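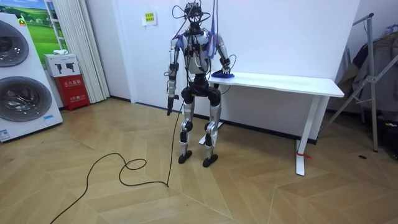 Student Project Report: Foot Traffic and Shop Closures on Steline Road, Warkthorpe

Vlasta Holub
Urban Geography, second-year project

1. Introduction

Steline Road is the main shopping street in the older part of Warkthorpe. It runs from the bus station down to the river and has been losing shops since the Pedum shopping center opened on the ring road. People in town usually say that the center took the customers away. I wanted to find out if the number of people walking on the street could explain which shops closed and which stayed open.

My first idea was to compare Steline Road with a street in another town. I dropped this after talking to my supervisor, as I had no car and the second town would have needed a full day for every count.

2. Method

I picked 5 counting points along the street. Point 1 was outside the bus station and Point 5 was at the river end, next to the old Jurčo shoe store. At each point I stood for 15 minutes in the morning and again in the afternoon and marked every person who walked past in either direction. Cyclists were left out unless they got off and pushed. Children in strollers were left out too.

The counts were done in September, after the schools had gone back. I repeated the whole set on different days until I had filled the tally book. Two sessions at Point 3 were thrown out because the sidewalk was closed for a water pipe repair and people were sent to the other side.

For the list of closures I used old business directories in the town library and checked them against the storefronts. The directories don't agree on spelling or street numbers, and a few small businesses appear in one and not the next. Where I couldn't tell if a shop had closed or had only changed its name, I marked it as unknown.

3. Results

In total I counted 3935 people. Point 1 was the busiest in every session. The lowest total was at Point 5, with 323 people. Point 2 was higher in the afternoon than in the morning, and I think this is from students changing buses.

Closures did not follow the same order. The stretch near Point 2 had plenty of people going by and still had the most empty storefronts. The river end was quiet but had kept its hardware store, its pharmacy and both hairdressers.

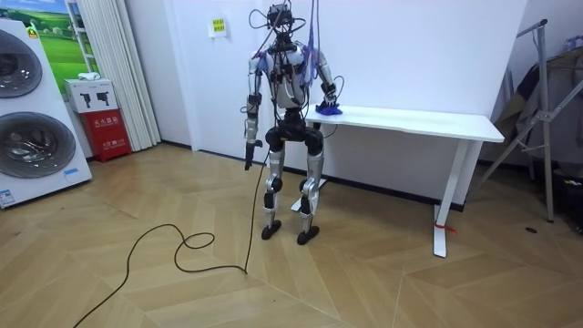
Page last changed: 10 Jul 2025

4. Discussion

Foot traffic alone does not explain the closures. Many of the people near Point 2 are walking to or from a bus and do not stop. The shops that stayed open at the river end sell things people go out for on purpose, and there is free parking behind them.

Rent is probably important as well. I asked at six shops and only two owners wanted to talk about it, so I did not use the answers.

The main weakness is that I counted people walking past and not people going in. A second person at each point could have counted the doors. I also have no counts from before the Pedum center opened, so I can't say how much the traffic has dropped, or if it has dropped at all.

5. Further work

The same points could be counted in winter and on a market day. The tally sheets and the closure list are in the department office in the blue binder.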